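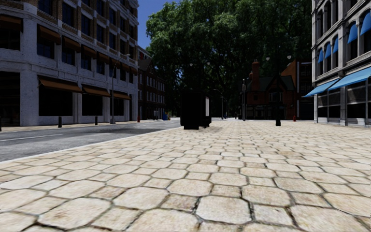 Site visit: Cattaneo paving works, 2024-04-18

The visit was arranged through the regional streetscape group and took up most of a morning. Eight of us attended, mainly from council engineering and landscape offices. Nomvula Pretorius, the production manager, led the tour and took questions at each stop.

Cattaneo makes dry-cast concrete pavers and kerb units. Aggregate is stored in covered bays on the north side of the yard. Moisture probes sit in the sand hoppers, and the batch water is corrected automatically before each mix. Pretorius said sand moisture was the main cause of colour drift between pallets until the probes went in last February. The older practice was a hand squeeze test by the mixer operator, which is still done at the start of a shift as a check.

The press runs two layers. A coarse base mix goes in first, then a thin face mix carrying the pigment. Face thickness on the hexagonal unit is 8 mm. Several of us asked whether that is enough for streets with delivery traffic. The answer was that wear is rarely the problem - chipped arrises are, and they come from tight joints and poor bedding more often than from the concrete. The Dosa range has a small chamfer for this reason. The Dristen range has a square edge and is sold for courtyards and plazas without vehicles.

Curing takes place in racked chambers. Each chamber holds 564 boards, and the racks are loaded by a transfer car. Humidity is kept high and no steam is used. We were not able to go inside, but the chamber log was on display at the control desk and showed a steady overnight curve.

The test room was the most useful stop. Samples are pulled from every shift for breaking load, water absorption and slip resistance. We watched a pendulum test on a honed unit and then on a shot-blasted one in the same pale buff. The difference was large enough to matter on a sloping footpath. Results are filed by pallet number and can be requested for up to 400 weeks after delivery.

Some practical notes for specifiers:

Hexagonal units need cut pieces along a straight kerb. Cattaneo supplies half units in two orientations, which saves a good deal of sawing.

The minimum order for a non-standard colour is 196 square metres.

Likix, the joint stabiliser shown in the yard display, is bought in from another supplier. Ask for its data sheet separately.

Lunch was sandwiches in the drawing office. Parking is on the gravel lot past the weighbridge, and steel-capped boots are required beyond the front counter - the office has a few loan pairs, mostly in large sizes.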